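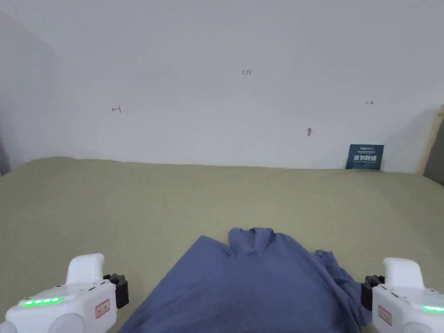 Fig. 1. Garment handling with a pair of grippers, one to each side of the work.

Buying and Judging Automation
Handout 2: The Horari two-hand kit
13 February 2025

Bring this to the seminar. The maths is on the separate sheet and the separate sheet is, as ever, by the door.

1. What we are looking at

Last time we dealt with machines that do one thing to one shape of object, which is where most of the money in automation has been made and where most of the brochures have lost interest. This week's product goes after cloth. The Horari kit is a pair of grippers, one for the left and one for the right, sold by Skollen with a camera, a software licence and a service plan. The buyer uses the pair to record people doing a job by hand, sends the recordings off, and gets back a trained model that is meant to do the same job on a robot arm. The arm is extra. So is the mounting bracket for the arm, which has its own page in the price list and its own delivery time.

You are to read the offer as a small commercial laundry would read it. Ours is called Vedham. It takes in hotel linen and staff uniforms, and it would like fewer people standing at the folding tables on Friday afternoons. It has no robotics staff. It has someone who is good with the boiler.

2. What is in the box

The Skollen offer has four parts:

Horari grippers, left and right, with charger
Head-worn camera and strap
Testa, the software that checks recordings and sorts good from bad
Service plan, 40 weeks, renewed unless you say otherwise

Read the last line again. The 40 weeks begin on dispatch, and the contract defines dispatch as the day the box leaves Skollen's warehouse. If the box then spends a while getting to know a depot, that comes out of your plan. Every year at least one seminar group misses this and writes a cheerful cost model.

3. Why cloth is hard

Look at the neckline of the blue garment in Fig. 1. It has bunched up into a small peak. To its right a section of the same garment has gathered into loose wrinkles, while the left part lies fairly smooth. One piece of clothing, three different problems, and nobody has so much as put a button on it for us to worry about.

A box has corners, and they stay where the drawing says they are. A shirt has as many shapes as there are ways of dropping it. The usual approach of measuring the object, working out a grip point and going there gives you a grip point on something that has moved by the time you arrive. Pull one side flat and the other side rides up. Anyone who has put a fitted sheet on a bed alone has done the relevant reading.

This is the case for learning from recordings. A person folding shirts makes dozens of small corrections and couldn't describe them if asked. The kit captures the hands and the view together, so that the corrections are in the data whether or not anybody can put them into words. It is a good argument. Please keep it apart in your minds from the price.

4. The gripper as a product

Points to raise in your review, in no special order.

Status lights. Both housings in Fig. 1 show green lights. Green tells you what the maker has decided green tells you. In the Horari manual it means powered and connected. It doesn't mean recording, which is on page 33, under "Further information". A buyer will assume otherwise, and the assumption will cost them a morning. When you assess any product, list each light and sound and write next to it what a tired person would take it to mean. Hand in the list even where it agrees with the manual.

Jaws. The jaws are black and angular against white bodies, and easy to pick out on video. Ask what happens with black cloth. Vedham washes a great many black waiter's waistcoats. The brochure has a blue shirt.

Weight. The data sheet gives the weight of the gripper without the battery. I leave you to consider in what circumstances it would be used without the battery.

Grip surface. The jaw pads are listed as consumables. Find the price, find the stated life in grasps, and work out what a week of folding costs in pads alone. Do this before you look at the hire price, which will seem small by comparison and put you in a good mood.

Labels. There is a small red-bordered sticker on each housing. Labels on hand tools get rubbed, washed and picked at. Ask whether the serial number can be read by some other means once the sticker has gone.

5. The table is part of the product

The cloth-covered work surface in the figure deserves more thought than it usually gets in a sales meeting. A soft covering gives the fingers somewhere to press when they slide under an edge. A bare steel bench, of the kind Vedham has throughout, gives nothing, and the same grasp may end up pushing the garment along like a plate.

Background matters as well. Blue on olive green against a plain white wall is easy on a camera. White pillowcases on a white bench under strip lights are less kind. The Skollen terms say that performance is quoted for "a prepared work area", and the phrase is doing a good deal of lifting for three words and an article. Ask for the preparation in writing: covering, colour, height, lighting, how much bench must be clear behind the work. Then ask who pays if the covering has to be replaced. It will have tea on it by June.

6. Testa, or marking your own homework

Testa watches each recording and passes or fails it. A failed recording isn't used for training and isn't charged. A passed recording is charged. You will have noticed that Testa is made by the people who send the invoice.

In fairness, the tool is rather good. It catches dropped frames, hands out of view and batteries on their way out, and it says so in plain sentences. The results come back inside 48 hours, and in our trial of the service they did. What it can't tell you is whether the shirt was folded well. It has no opinion on folding. A recording of someone making a neat parcel and a recording of someone making a sort of pasty are equally valid as far as Testa is concerned, provided the hands stay in view. If you train on pasties you will be delivered pasties, promptly and with a certificate.

So somebody at Vedham has to watch the recordings and judge the folds. Put that person's hours in your cost model. They are missing from Skollen's.

7. Questions the salesperson should be able to answer

Whose are the recordings, and may they be used to train a model for the laundry down the road?
What is the success rate on garments that weren't in the training set, and who chose the garments?
When a grasp fails, does the arm try again, stop, or carry on folding air?
Can the plan be paused?
What does the kit still do after the plan has ended?

Our demonstrator was frank on the third question (it tries again, then stops) and thoughtful on the fifth. We were promised an email.

8. For the seminar

Work in pairs. One of you writes the review for Vedham's owner, a single side of A4, no diagrams, in words that would survive being read aloud next to a tumble dryer. The other writes Skollen's reply. Swap, and mark in pencil anything that you would be embarrassed to defend.

Your review must end in a recommendation: buy, hire or wait. "It depends" will be returned with a request to say on what. Waiting is a perfectly respectable answer if you name the thing being waited for.

Cost models go in the usual folder as a spreadsheet with the formulas left in. A picture of a spreadsheet will be marked as a picture.

Reading: the Skollen terms, all of them, including the schedule at the back. The Horari manual, pages as set. The Testa release notes are optional and quite soothing.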